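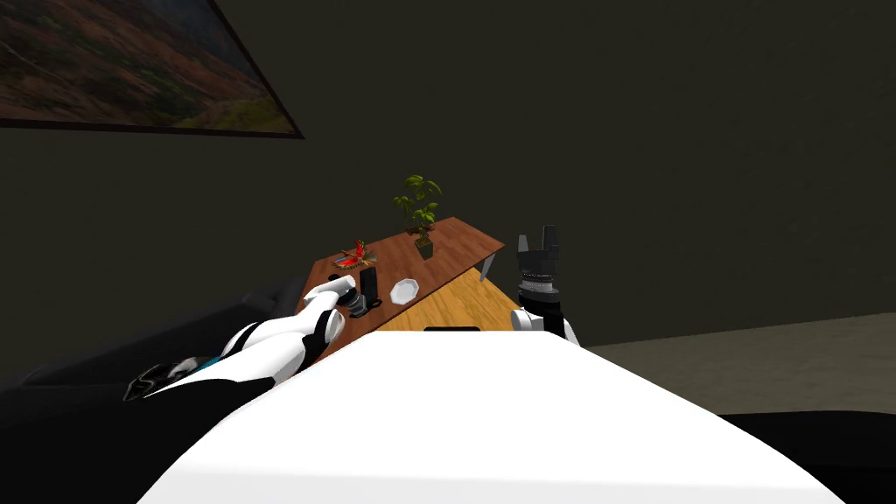

Soudabeh Nouri has translated nine novels into English, and she reads the reviews of all of them. Her working name for the part of a review that deals with translation is "the adverb." Smoothly translated, ably translated, occasionally stiffly translated. "One word, and usually the reviewer has not seen the original," she said when we spoke in February. "I would like to know what the word is based on."

Her newest translation, of Younes Ait Ali's Dronomia, comes out from Kuswood Editions in March 2024. The book is 74 short chapters long and follows a land surveyor through one winter. Nouri worked on it for 23 months, including a four-month break when the author revised the middle section and sent her a new file.

I asked how book bloggers, most of whom read only the English, should write about a translated novel.

"Start with what is on the page," she said. "Sentence length, tense, how the dialogue is set out, which words were left in the original language. A reader can report all of that without knowing any Arabic or French. What the reader can't report is whether it is faithful."

Dronomia is written in French, with stretches of Moroccan Arabic in the dialogue. Nouri kept the Arabic in Latin letters and did not add a glossary. Ait Ali had asked for one. His editor at Kuswood, Sayaka Matsuda, was against it, and the three of them settled on a two-page note at the back, which covers kinship terms and units of land.

"The units were the hard part," Nouri said. "The surveyor changes systems when he is angry. In the first draft I converted everything to meters and the anger disappeared. I put the old units back in chapter 12 and then had to go back and fix every chapter before it."

She keeps a decision log for each book: a spreadsheet with the source phrase, the options considered, the choice and the date. The log for Dronomia runs to 1,000 rows. She has let two bloggers see extracts, and one of them, Banafsheh Jalali, printed a page of it next to her review.

Jalali's review was mixed. She found the present tense tiring over the length of the book and said so. "That is a fair complaint and it is about Younes," Nouri said. "He chose the present tense. She checked with me first, by email, and then wrote it correctly."

On advance copies, Nouri's view is practical. Kuswood sends proofs up to six months before publication, and late changes to a translation are common. She asks reviewers to check quotations against the finished book. In an earlier novel, Grorkine, a line that several blogs quoted had been cut at the last proof stage. The quotation is still in circulation.

Does she want her name on the cover? "Yes. Put it in the blog header too, with the author and the publisher. It takes one line."

She is now working on a second book by Ait Ali, as yet without an English title. Her draft is at chapter four, and the log has already been started.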